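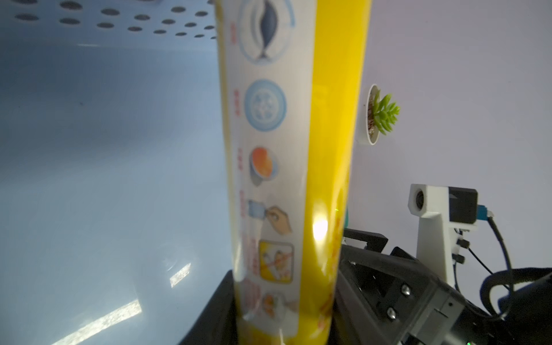
Warrick Ngata wrote to me that he keeps all his canisters in one deep drawer, lying down, and can never find the one he wants without pulling out half of them. I used to do the same thing, Warrick, and it drove me up the wall! So this section of the guide is for you and for everyone else who has bought the Zevau pull-out rack and is now sitting on the kitchen floor with a bag of screws.

Section 4. Loading tall canisters

Before you start

You should have finished Section 3 by now, so the runners are in and the rack slides without scraping. If it still scrapes, go back and do the side screws again (I did mine twice, no shame in that). Set the bottom tray aside for the moment. You'll also want a dry cloth, a pencil and a tape measure.

Setting the shelf height

1. Stand your tallest canister on the counter and measure it, lid included. Mine is a bright yellow one with a strip of little round pictures down the side, a fish and some snowflakes and a bowl of food, and it's the one I plan everything else around.

2. Add two fingers of space on top of that. You need room to get your hand in and lift.

3. Find the hole in the upright that matches and mark it with the pencil. The holes are 5 centimeters apart, so you'll probably land between two of them. Go up to the next one.

4. Push the shelf pegs in until they click. There are 4 to a shelf, and the back ones are stiff. I lean on them with the handle of a wooden spoon.

5. Drop the shelf on the pegs and press on each corner. If it rocks, one peg is a hole too low. It's always a back one.

Note: The tallest opening you can get on this rack is 58 centimeters with the middle shelf taken out. I've never needed that much, but if you buy the giant oatmeal tubs, there you go.

Putting the canisters in

6. Clip the bottom tray back in and wipe it down. Even a bit of grit will make a canister wobble.

7. Tall ones go in first, at the back, standing up. Shorter ones go in front of them. I know it's tempting to lay a skinny one across the top of the others, and please don't, because it rolls off the first time you pull the rack out in a hurry.

8. Turn each one so the part you read faces the side you pull from. On a round canister with a printed strip, that means the strip and not the plain side. I go by color more than words anyway. Yellow is yellow from across the room, and I'm half asleep most mornings when I'm in there.

9. Look for any storage pictures on the label before you decide that something lives in the rack at all. Snowflakes make me stop and check. If the small print says cold storage, it belongs in the fridge or the freezer and you can skip the rack for that one.

10. Fit the front rail. It slides down from the top and sits in the two notches. You'll feel it seat.

Caution: Don't put more than 70 pounds in the whole rack, and keep the heavy stuff on the bottom tray. A top-heavy rack can tip forward when it's all the way out, especially if you haven't screwed the back plate to the cabinet yet.

Caution: Keep your fingers off the runners while somebody else is pushing the rack in. My brother-in-law can tell you about that.

If something isn't right

Canister catches on the way out: the shelf above is too low. Move it up one hole.

Rack drifts open by itself: the cabinet isn't level. Turn the front feet down a little at a time until it stays put.

Rail pops up: it's in backward. The lip faces you.

Canister is too wide for the tray: some of the fat ones just are. I keep mine in the old Finska bin on the pantry floor and have made my peace with it.

When everything stands straight and slides the way you like, leave the pencil marks on the upright. You'll be glad of them the next time you move a shelf. Section 5 covers the door baskets.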